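Fornudley Allotments Forum > General chat > Slugs, the annual moan

marrowman17
Right who's got slugs. Lost every lettuce on the bottom bed overnight, and the beans are stalks. June and it's like a swamp down there. Not using pellets, wife would kill me, got hedgehogs.

tomomi_s
Nematodes. Did mine in spring and again last month, hardly a hole since. Not cheap but neither is buying lettuce. Soil has to be damp when you water them in.

Bastden Bill
Waste of money imo. Rain washes them straight through on our side of the hill. Beer traps. Cheapest lager going, sink the pot so the rim sits just proud of teh soil or you drown the beetles as well.

tomomi_s
Beer traps bring them in from next door's plot Bill. You're feeding the whole row.

Bastden Bill
Feeding them to death yes

YawAckah
Torch and a bucket, 10pm. Did 3 nights running and got 200 the first night, far less after. Grim but it works. Also water in the morning, evening watering is asking for it.

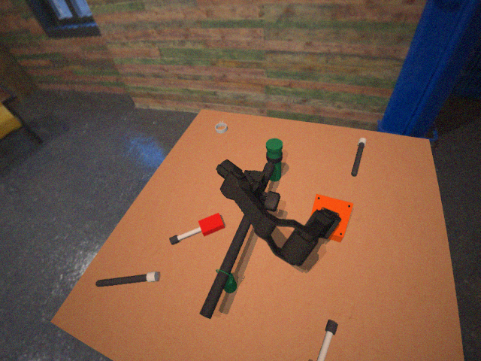 Re: Slugs, the annual moan (page 2)

marrowman17
Went out with the torch. Never again without gloves. Yaw what do you do with them after??

YawAckah
Far end of the compost heap. They're fine on rotten stuff, leave them to it.

Bastden Bill
They walk back you know

YawAckah
Not that far they don't

plot_41_jen
Has anyone tried the wool pellets from Tanguy? Put a ring round my hostas, looked lovely for a week then the blackbirds nicked it all for nests.

tomomi_s
Same here jen. Copper tape on pots is ok, useless on open beds. I'd start the lettuces off indoors and plant out bigger, the tiny ones never stand a chance.

marrowman17
Ok sowing again in modules tonight. Will try the nematodes on one bed and lager on the other, sorry Tomomi, its only Bill next door anyway.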